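Odd socks, small parts and a table with edges

Posted May 2025

The sorting table has now been in use since December, and I promised to write down which parts of the arrangement I would keep. The short version is that I would keep the table and the socks procedure, and change the storage.

Dimensions first. The clear working depth is 580 mm and the width along the front edge is 700 mm. I had wanted more. In practice the limit is useful, as a pile that does not fit on the surface has to be dealt with before the next one arrives. The top is pale, which suits dark items. White socks are harder to judge on it, and I do those last.

Walls on the sides matter more than I expected. On the old open bench, small items went over the back and stayed there until the furniture was moved. With panels up, anything dropped stays within reach. I went for blue patterned ones, and the pattern has not bothered me in use. Small things are done one at a time in the middle of the surface, with everything else kept off it.
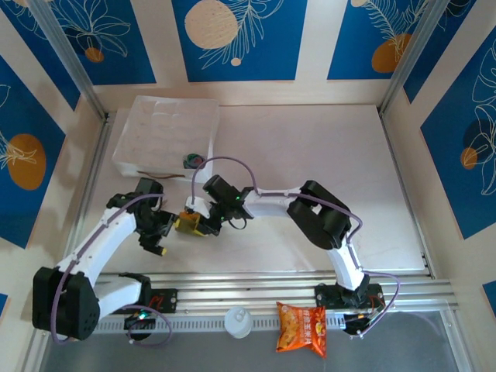
Tymofii Kravchuk thinks the walls are a mistake: on his own table he took them off after 9 days, found he could fold shirts properly again, and simply accepts that the odd thing ends up on the floor.

For shirts I agree with him. I do not fold shirts here. They go straight to the Busholm rail in the bedroom, and the table only gets what is small enough to lose.

Socks are the main load. The procedure is as follows. Tip out the bag. Lay each sock flat, toe away from you, heel to the left. Match on toe colour first, then heel, then stripes. Leg colour comes last, as it is the least reliable of the four under a lamp: a greyish blue and a faded olive can look closer than they are, whereas a green toe and a rust-orange toe cannot be confused. Anything without a partner after one pass stays on the table until the second bag is done. 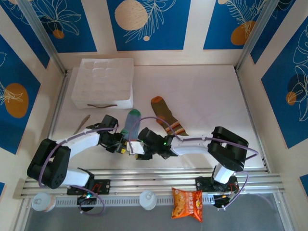 After the second bag, the leftovers go into a shallow tray. I used to allow them a month. I now allow them until the tray is full, which gives a better return, because partners tend to surface from bed linen and coat pockets long after the wash they belonged to. Anselmo Llorente keeps his in date order. I tried it and found no improvement worth the labels.

On storage, I have tried two makes. The Butell case is rigid and stacks well, but the lid takes both hands. The Olmedo is softer and opens more easily, though it sags when stacked more than two high. Neither is quite shallow enough. Socks in a deep box get turned over every time one is taken out, and the pairs work loose. I have ordered a divider set from Flanetik and will report on the fit.

One further note on stripes. Orange bands on a blue-grey leg are a good secondary check, but look at the number and thickness of them as well as the colour. I have two sets at home with nearly the same orange, and I had been pairing them wrongly for weeks.

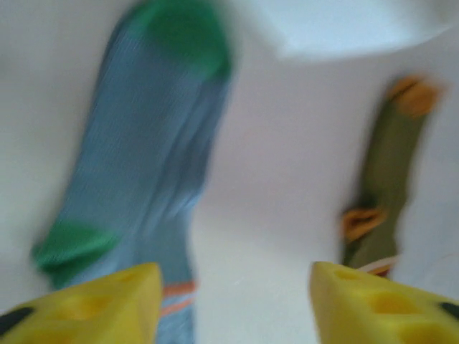 Green toe and rust-orange toe, not a pair.

Next job is the divider set, then gloves, which have the added complication of left and right.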